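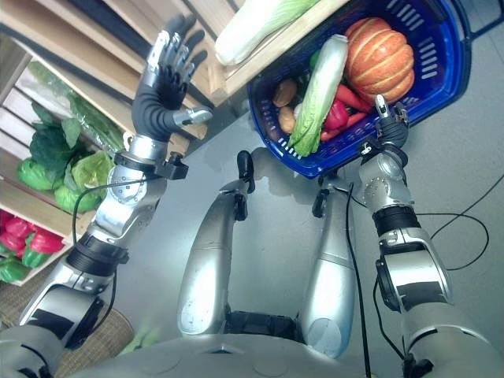

Does a country need an ambassador in every capital it cares about?
Most governments say they do and then leave the chair empty for a year or more, so somebody ought to check what the empty chair costs, if it costs anything.

Call for participants: the Empty Post Study

The Quintana Desk on Diplomatic Practice is looking for people who have worked in or near an embassy while it had no confirmed ambassador. We want to talk to you for two hours, possibly twice. We pay for your time.

The usual story is that a vacant post is a disaster. Allies feel snubbed, rivals move in, and a host government stops returning calls. We have read a great many opinion columns that say so, and very few of them name a phone call that wasn't returned. The other story, told mostly by people who want to cut budgets, is that ambassadors are party hosts with flags on their cars and that the deputy does the job anyway. That one doesn't come with much evidence either.

Our first round of work was a paper exercise. We went through 3,706 public notices of meetings, visits and signings and tried to match them to periods when a post was filled or vacant. The result was a mess. Some embassies got busier with no ambassador in the building. Some went quiet three months before the old one left. A notice tells you that a meeting took place and who would like credit for it, and we are no longer sure it tells you anything else. So we are going back to people.

Who we want to hear from

Former deputy chiefs of mission who served as chargé d'affaires for four months or longer.

Political, economic or consular officers who were at post during a vacancy, at any grade. Junior staff are very welcome. They tend to have kept the calendar.

Locally hired staff, current or former. You have usually outlasted several ambassadors and you have been asked about it less than anyone.

Host country officials who dealt with an embassy in that period. We would like more of you than we are likely to get.

Reporters who covered a nomination that stalled or was withdrawn, provided you can talk about the post itself and can get past the hearing.

Who we can't use

People whose knowledge of the matter comes from a think tank panel. Nominees still waiting on a vote, for reasons that should be plain. Anyone who needs to clear our notes with a press office before we can keep them. We also can't take anyone now employed by a campaign or a party committee, in any country.

What taking part involves

One recorded interview of about 17 questions, in person at our Henomstead office or by phone. You get the questions a week ahead. Some are dull: who signed the lease renewal, who sat where at the national day reception, how long a visa complaint took to reach someone who could fix it. We have found dull questions harder to answer with a speech.

If your account and another person's don't agree, we may ask for a second talk. We won't tell you who the other person is. You can say no.

Please don't send us documents. We are not cleared to hold anything restricted and don't want to be. If a question can't be answered without it, skip the question.

Names are removed from transcripts before anyone outside the interview team reads them. We can't promise more than that. A vacancy at a small embassy involves a small number of people, and a former colleague who reads the report closely may guess. If that would cause you trouble, think about it before you write to us.

Payment is a flat fee for each interview, sent within 11 working days. Travel to Henomstead is covered at the cheapest sensible fare. There is no bonus for a good story.

Who is paying for this

The Hovenum Trust, which has no say in the questions and sees the report when everybody else does. You have heard that line before from other studies. The grant letter is available on request and you can read the terms for yourself.

Field interviews are run by Grellinetti, a contractor we have used once before, on a study of consulate closures. Their work was careful and late. We have built in extra time.

How to apply

Write to Gilmar Trindade, study lead, at the Quintana Desk. Give the post, the dates you were there, your role, and one decision you remember being made, put off or dropped while the ambassador's office was empty. A paragraph is enough. Leave out the résumé.

Applications close on December 20, 2024. Interviews begin in February and go on until we have enough to say something or are fairly sure we can't. If it is the second, we will publish that — it would be a short report.

We answer every application, including the ones we turn down.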